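Kutero Parents Board > Sleep, Naps and Bedtime > Dropping the nap at 3, is it too soon?

14 replies hidden, showing the most recent page

lerato_m
Joined in June
I've been reading this board quietly for ages and finally made an account, so hello everybody! My son turned three in the spring and for the last few weeks his nap has been eating our whole evening. He'll sleep from one until nearly three like an angel, and then at bedtime he's singing, asking for water, asking why the moon is following us, and it's nine-thirty before he drops off. My mother says I'm cruel to even think about ending the nap and that all of us napped until kindergarten (I have my doubts about that). My husband works late so it's mostly me doing the long bedtimes, and I am so tired by the end that I've fallen asleep on his floor more than once. Has anybody cut it out at this age and lived to tell about it?
– Lerato Masilela

gerrit_twoboys
Hi Lerato, and welcome! We stopped with our older one at just about the same age and I won't lie to you, the first two weeks were rough. He was a puddle by five o'clock. But he was asleep at seven, and my wife and I ate dinner together sitting down, with plates and everything, and I remember thinking we'd been handed our marriage back. Here's how we went about it, for what it's worth:

1. Pick a stretch with no travel and no visitors. We tried it first the week my in-laws came from Dronville and gave up after two days.

2. Keep the quiet hour. Same room, same time, curtains half closed, books and a few soft toys, and he doesn't have to sleep. I spent that hour in the kitchen with a cup of coffee and no plans at all, and I miss it still.

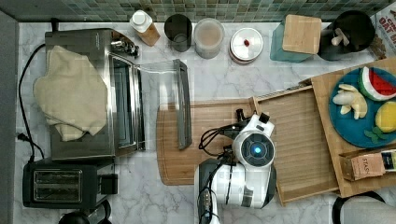 3. Move dinner up. Ours went to 4:45 for a while, which felt ridiculous, and then it just became when we ate.

4. Stay out of the car between three and five. He'd be gone before the end of the street, and ten minutes of sleep in a car seat undid the whole day for us.

5. Bedtime goes way earlier than you think. Start bath before you see the yawns.

Hang in there. You sound like a lovely mom and a worn-out one, and most of us are both.

audur_f
I'm going to disagree with Gerrit a little, with love, because he's helped me out on this board plenty of times! A child who sleeps two solid hours in the afternoon sounds to me like a child who still needs some of it. We capped my daughter's nap at 45 minutes and woke her up with a snack and a silly song. She was furious for the first few days, really furious, she threw a cracker at me. Then she got used to it and bedtime slid back to eight, and we kept that short nap going for most of another year. I'd try the cap before going cold turkey.

gerrit_twoboys
Audur, that's fair, and I should have said we tried capping too. With my younger boy it worked fine. With the older one, waking him was like waking a bear, and he'd cry until dinner. So I guess it depends on which kind of kid you've been issued.

kagiso.mabuza
Can I put in a word for doing neither? We let ours nap at daycare (they had no choice, everybody lies down there) and skipped it on the days she was home with us. People told me the back and forth would confuse her and it never seemed to. Some nights she went down late and some nights early, and on the late ones she sat with me while I folded laundry and told me long stories about a girl named Lillolance who lives in the bathtub drain. I know that isn't what you want to hear when you're falling asleep on the floor, Lerato. I was only parenting one at the time and my evenings were my own to waste.

audur_f
Kagiso, I love Lillolance. But I couldn't do it your way, I need to know what time my day ends or I get snappy with everybody, the dog included.

xolani_b
Dad of three here. All I'd add is to watch the mood at around five for a week before you change anything, and write it down on the back of an envelope or wherever. I was sure our middle one was ready and when I looked at my notes he'd melted down every single day he missed his nap.

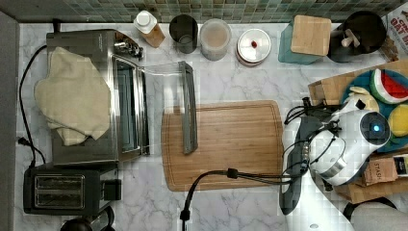
We waited two months and tried again and he hardly noticed. The waiting was hard, mind you. I was the one doing bedtimes then, and I used to sit on the stairs outside his door listening to him talk to his stuffed rabbit and wonder if I'd ever see a movie to the end again. I have since seen several.

lerato_m
Oh, you are all so kind, I got a bit teary reading this in the pickup line. I think I'll do Xolani's envelope this week and then Audur's 45 minutes, and if he turns out to be a bear I'll go over to Gerrit's list. My mother will have opinions whatever I do. Does the snack need to be something special, or would apple slices do it?

audur_f
Apple slices are perfect. Avoid crackers, they fly.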